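Temlow Grid Tea Towel

Product code 2962
Sold in packs of 2
Made by Bedanix for the Temlow kitchen range

The Temlow Grid is a plain woven cotton tea towel for everyday drying up. It has a flat weave on both sides, hemmed edges and a hanging loop sewn into one short end. The cotton has no finish on it, so it takes up water from the first wash onwards.

Size: 50 x 70 cm before washing. Allow for up to 4 per cent shrinkage in length over the first few washes.
Weight of cloth: 213 gsm
Material: 100 per cent cotton
Loop: cotton tape, stitched through the hem
Pattern: black grid on off-white

Wash before first use. New towels can leave a little lint on glassware and this clears after two or three washes. Wash at 60 degrees with similar colours. Fabric softener coats the fibres and makes the towel slower to dry a plate, so leave it out. The towels can be tumble dried on medium or hung on a line. Iron on a hot setting if you like them flat. Do not bleach.

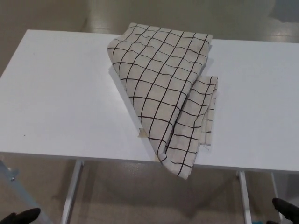
The grid is yarn dyed, so the lines run through the cloth and show equally on the front and the back. They are part of the weave and will not crack or peel. Over time the off-white ground gets slightly lighter and the black softens a little, mostly in the first year.

Bedanix changed the hem on this towel in May. The older version, code 1893, had a single-turned hem and no loop. Any remaining stock of 1893 is sold separately at a reduced price under Clearance. The two versions are the same size and can be used together, but the older cloth is lighter and dries faster on the rail.

"We went up in weight after cafés told us the old one was soaked through by the end of lunch," says Pichit Kaewsai, who buys textiles for the range. "The new one takes longer to dry overnight. If you only have one rail, buy a second pack and swap them round."

Also in the Temlow range

Achari apron: bib front, one pocket, adjustable neck strap. Available in black or undyed cotton.
Grutoser oven cloth: double thickness, sold singly. Not suitable for use when wet.
Temlow Plain tea towel: same cloth as the Grid, without the pattern.

Delivery and returns

Orders placed before 2 pm are packed the same day. Unwashed towels can be returned within 30 days in their paper band. We cannot take back towels that have been washed unless there is a fault in the weave or the stitching. If a loop comes away, send us a photo of the hem and your order number and we will replace the pack.

Trade customers can order in cartons of 24 packs. Cartons are sent on a separate van and are not included in same-day packing.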